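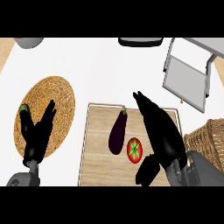 Surgery hours: the promise, again

Ishbel Purves, who holds the health brief on Maglaya council, told the district nurses' annual lunch that staffing at the Plendby Road clinic is now her first priority. It was her first priority in April too, along with the car park.

The clinic has 1,819 registered patients and 2 doctors, one of whom is leaving. Dr Analyn Layug asked from the floor whether the 800 a month rural allowance would be paid this year or merely announced. Councillor Purves said she welcomed the question. She then welcomed two more, and the pudding arrived.

What we did get is a date for the night cover rota, which starts next month, and a new phone line that opens at 8 a.m. Jennylyn Buenaventura on reception asks that you don't all ring at 8 a.m.

Repeat prescriptions still go in the green box by the door.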